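Gallery: The Stitching Bench
Skovcombe Practice Rooms – Pages from the Suturing Group

If you have come looking for embroidery, the Druvitgate guild has a lovely website and much nicer colours. We do the other sort. The suturing group meets upstairs at Skovcombe to practise closing wounds, one small knot at a time, and then to complain about the knots over tea.

Our subject is the interrupted stitch, in which every stitch is tied and trimmed by itself before you go on to the next. It is slow. A running stitch would be quicker, and people who like running stitches mention this a good deal. But if one interrupted stitch lets go, its neighbours carry on without it, rather like our membership.

Click any picture for the larger version. Squeamish visitors may prefer the page about the tea rota.

Two down

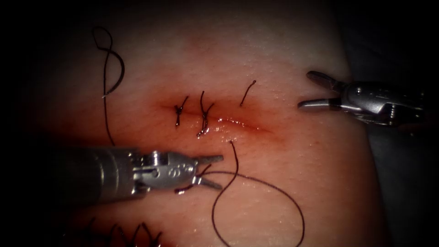

Two knots tied on the left, one short curl of thread still waiting its turn.

Thread is the real opponent. The wound stays where it is put, while the thread has plans of its own and will make a loop across anything you leave uncovered. Beginners watch the needle, as anyone would, and then discover that the slack has wandered under a knot they were rather proud of. The advice on the Eltard handout is to know where your long end is at all times. I have had the handout for 26 weeks and can report that I know where the handout is.

The short ends cause arguments too. Leave them long and they flop into the next stitch. Cut them close and you spend the rest of the evening wondering whether the knot is going to slide. Räsänen's old teaching notes, which we still pass round in a plastic sleeve, say only "trim sensibly", and have started more than 4 disagreements on their own.

Needle up

Anybody who has sewn on a button will expect the needle to be straight, and will be cross for most of the first session. It is curved, and it wants to travel along its own curve. Push it as though it were a darning needle and it drags at the tissue. Turn the wrist and it goes round quite politely. Then you have to take hold of it again at an angle you can use, and that is where most of the muttering comes from.
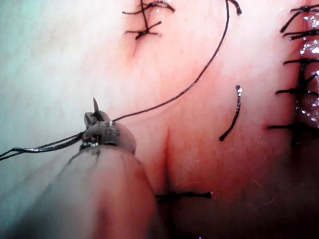
Curved needle held point upwards, with the long thread arching away over the pink. The lower of the two knots near the top has its ends pointing four ways, like a very small signpost.

Things we look for afterwards

Spacing first. Even gaps please everyone, and uneven ones get a remark.

Then tension. A stitch ought to bring the edges together and leave it at that. Pull harder and the surface puckers, which looks wonderfully secure and earns you a talking-to. Most of us tie too tightly when somebody is watching and too loosely when the kettle is on.

Last, the knots themselves. They should lie flat and to one side of the wound. Mine tend to sit on top of it like a hat.

Coming along

New people are welcome at any point in the term, and previous experience is no protection. Bring reading glasses if you own them, and short sleeves. Long cuffs and loose thread have met before. Biscuits are in the tin marked BUTTONS, for reasons of security.

Page last tidied Monday, April 8, 2019

Back to all galleries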